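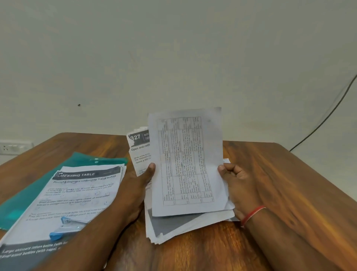
Section 4. Loading the feeder

Read section 3 first if the scanner is new out of the box. The Kovell has to be on a flat table with the rear tray pulled out all the way, or pages land on the floor.

4.1 Getting paper ready

1. Take out staples, clips, sticky notes. All of them. A staple will scratch the glass strip and you get a line down every page after that.

2. Sort by size. Letter with letter, legal with legal. Mixed sizes will feed but the small ones go in crooked.

3. Flatten folded corners. Torn corners go at the bottom edge, never the edge that feeds first.

4. Hold the stack upright in both hands and tap it on the table. Long edge, then short edge. Fan it once, tap again.

5. Sideways pages (tables, wide charts) can stay in with the rest. Load them the same way as everything else and let the software turn them. See 4.4.

Note: The feeder takes 100 sheets of plain paper. Less if its heavy stock or has been folded a lot. If the stack touches the top mark, take some out.

Caution: No damp paper. No carbon forms. No photos with a glossy coating – use the flatbed for those.

4.2 Loading

1. Open the feeder lid until it clicks.

2. Slide both guides out.

3. Put the stack in face down, top edge first.

4. Bring the guides in till they touch the paper. Touch, not squeeze. Tight guides are the usual cause of skewed pages.

5. Wait for the green light. No light means the sensor can't see paper, push the stack in a bit further.

6. Press Scan on the unit or Start in the Zimus window. Either one works. Don't press both, you'll get two jobs.

4.3 Settings for common jobs

Typed pages, letters, bills: Gray, 300 dpi, PDF.
Small print, dense tables: Gray, 600 dpi. Slow but readable.
Recipes, manuals, anything with color headers: Color, 300 dpi.
Receipts: Black and white, Long Page on, one at a time.

Zimus remembers the last setting used. Check it before every batch, specially after receipts.

4.4 Page order and rotation

Auto Rotate is off when you first install. Turn it on under Options, then Pages. It reads the text direction, so a page with hardly any words may come out the wrong way up. Fix those by hand in the preview: click the page, press R.

Skip Blank is also under Pages. Leave it off for old or thin paper. Faint pencil counts as blank and the page gets dropped with no warning.

Pages out of order? Drag them in the preview before saving. After saving you have to open the file again in Hayat Viewer and do it there, which takes longer.

4.5 Saving

1. Type a file name. No slashes.

2. Pick a folder. Default is Documents, then Zimus Scans.

3. Click Save and wait for the bar to finish. Closing the lid is fine. Closing the laptop is not.

Files over 500 pages get split in two automaticaly. The second one has a B on the end.

4.6 If it jams

1. Stop the job. Don't pull yet.

2. Open the lid and lift the blue lever.

3. Pull the sheet straight toward you, both hands, slow.

4. Check for torn bits under the roller. Flashlight helps.

5. Lever down, lid shut, reload from the jammed page on. Choose Continue – New Batch starts over and loses what you had.

Same page jams twice, scan it on the flatbed.

Wipe the rollers every 700 sheets or when double feeds start. Dry lint-free cloth, no sprays. Replacement rollers come from the parts desk in Jokelville, order form at the back of this guide. Have the serial number ready, it's on the underside.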